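Open day at Grutwood, notes. I went for the nesting task, run by Sewwandi Dissanayake. Operators handle kitchenware in tracking gloves or with hand-held grippers.
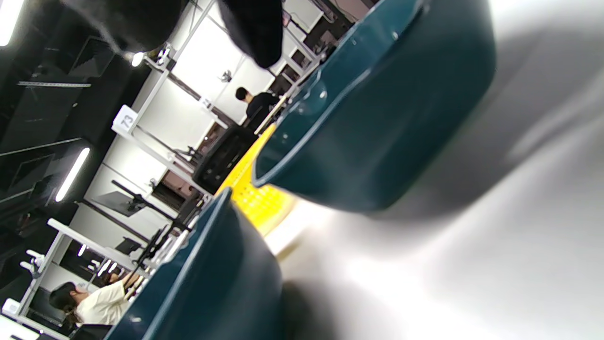
The target is 3000 episodes by July. They have 2000.

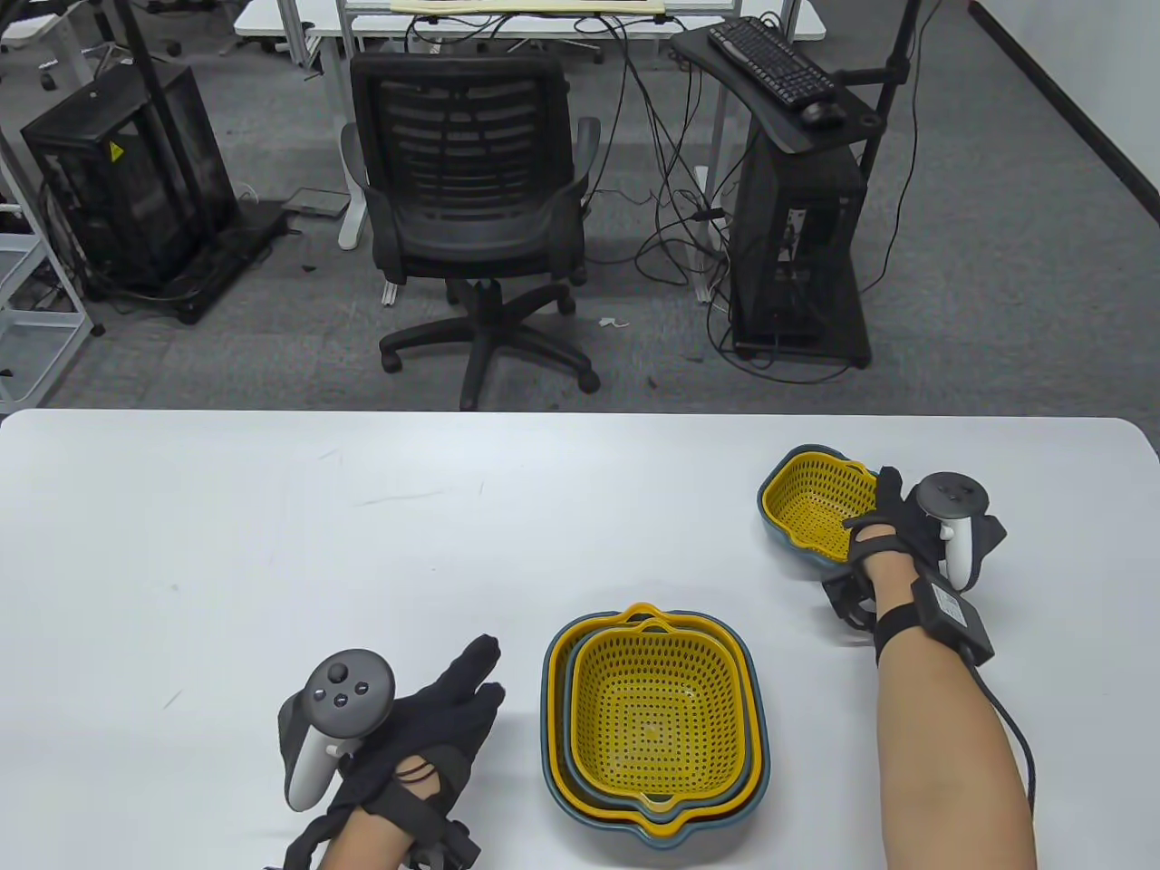
Stacked colanders, controllers strapped to both gloves.

Perforated walls are hard on depth estimation, so Jacquet, their filter, drops those points.

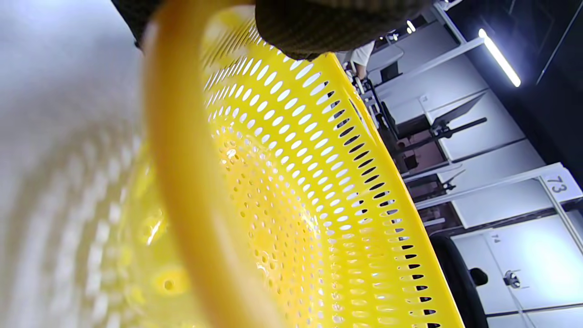 Grutwood Manipulation Team

Replay on the arm was not shown. I asked about drift and got a number for one glove only.
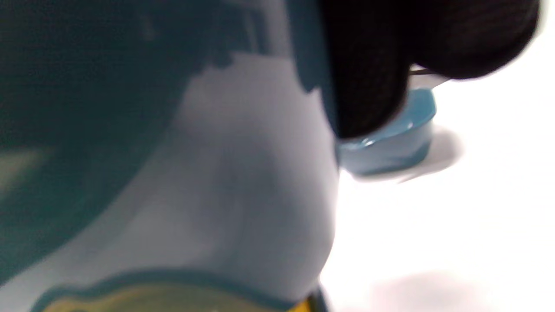 Last changed: 7 Mar 2018

Slides to follow if she sends them.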